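About us

Lomilero is a small lunch place and a cooking school for people who don't really cook. Founded by Jenő Halász and Dénes Pintér, who met behind the deli counter at Brøndum and got talked into this by their customers.

What we do - warm sandwiches, mostly. Ham, cheese, mushroom, whatever is good that week. Lunch at the front, classes in the back room. Same bread for both.

How it started

One toaster oven, a borrowed table, a stall at the Laltberg market in March. We sold ham toasts until the bread ran out, then went home and baked more. Did that for 2 seasons. Then the old shoe repair shop came up for rent and we took it. 965 square feet including the stairs, which the landlord counts and we don't.

The classes

Five people to a class. Two hours. No big stoves, no fancy pans. We teach on a toaster oven because that's what most of our students have at home, in a dorm room or a first apartment or a kitchen where the real oven has been broken for years.

First class is always the open ham toast. Butter the bread right to the corners. Ham out of the fridge and onto a plate before you start, so you're not fighting with the packet while the bread burns. Cheese last. Watch it, don't walk away. After that we do baked eggs, stuffed peppers, a small apple cake, and a fish thing Dénes is very proud of.

Everybody eats what they make. Bring a container if you want to take some home, we always run out of ours.

The ham

We get asked alot. It's a plain cooked ham from Morkitz, sliced round and not too thin. Thin ham dries out and curls up under the heat. We tried fancier ones and went back. If you want some for home ask at the counter, we sell it by weight until we're down to what we need for lunch.

Plates and such

Nothing matches. Most of the plates came from Jenő's aunt and from yard sales, and people do get attached to certain ones. If you break one tell us, it's fine. If you have a few nice ones you don't use, we will trade you lunch for them.

Who does what

Jenő - bread, ordering, first class for beginners.
Dénes - the counter, the fish, anything with a fuse in it.
Both - dishes.

Visiting

Lunch from 11 until we sell out. Classes are in the evening, sign up at the counter or send us a note thru the contact form. Please tell us about allergies when you sign up and not when the food is on the table. Kids over ten are welcome with a grown up. Steps at the front door, ramp at the side, ring the bell and we'll come open it.

Gift cards yes. Catering no, sorry, we tried it once.

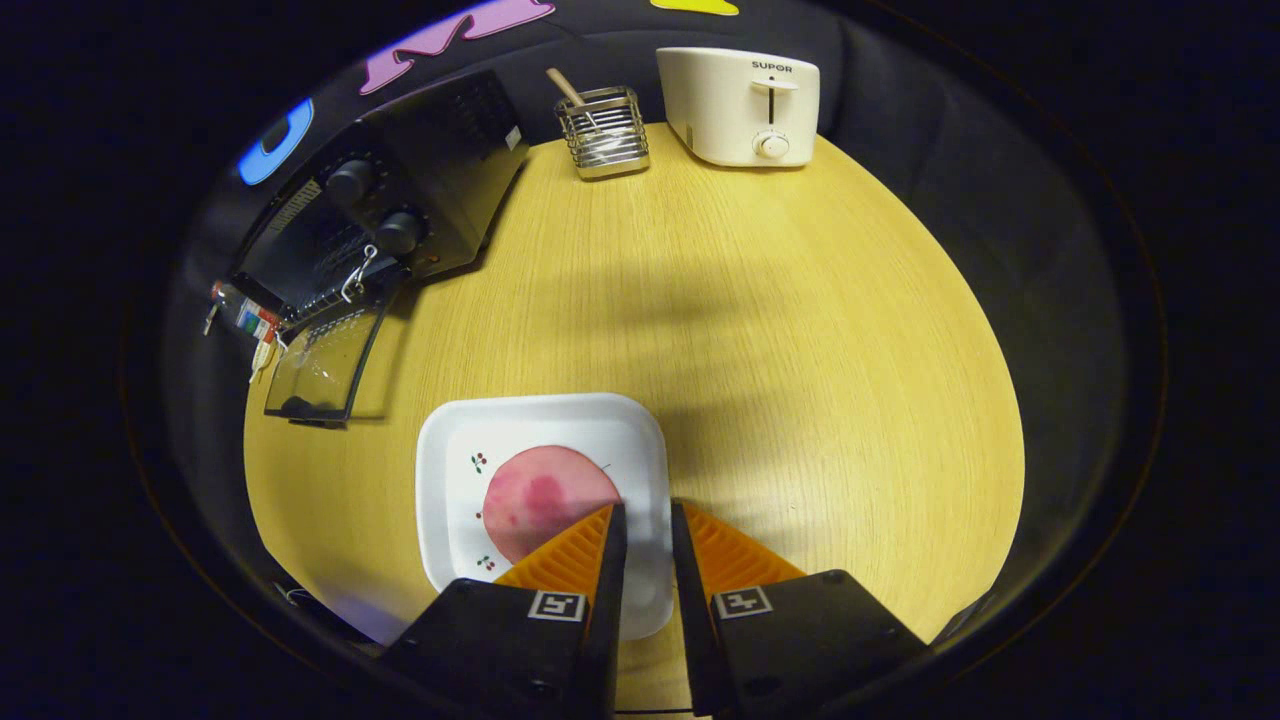 Text and photo: Dénes Pintér
Page updated 2023-10-03

Ham on the cherry plate, toaster oven door already open.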